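How a phone company asks to put up a tower

A mobile phone is a small radio. It sends signals to a tower, and the tower passes them along cables to the rest of the network. If the nearest tower is too far away, or a hill is in the way, calls drop out. This page explains what happens when a company wants to build a new one.

Our example is a company called Trodeck, which runs phone service in the towns of Drendbridge and Carkbridge.

Step 1: Finding a spot
Engineers measure the signal along the streets and mark the weak places on a map. In Drendbridge the weak area was a valley where 700 people live. The engineers chose a paddock on the edge of it, 215 metres from the nearest house.

Step 2: Asking permission
A company cannot build wherever it likes. It sends the local council a plan that shows how tall the tower will be, what colour it will be painted and how trucks will reach it. Trodeck's plan was for a tower 18 metres tall.

Large phone companies have staff whose job is to talk to governments. This work is called government affairs. The staff read new laws, answer questions from councils and explain what the company wants to do. They must follow rules about how they do this — for example, they may not give gifts to get a decision they like.

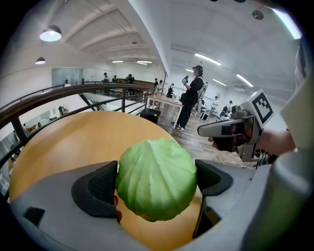
One Carkbridge reader wrote to ask why the council can't just say yes on the first day, when everyone in the valley wants better phone calls. The answer is notice. People who live nearby must be told about the plan and given time to write back. Letters went to every home in the valley, and a sign was put on the paddock gate.

Step 3: Checking the rules
A regulator is a public office that makes sure companies obey the law. It sets limits on how strong the radio signals may be. The company must show that its tower stays under those limits.

Step 4: The decision
The council can say yes, say no, or say yes with conditions. A condition is something the company must do. Trodeck was told to plant 100 native shrubs around the base of the tower.

Words to know
Council: the group that makes decisions for a town.
Network: all the towers and cables joined together.
Regulator: an office that checks companies follow the rules.
Condition: something that must be done as part of a yes.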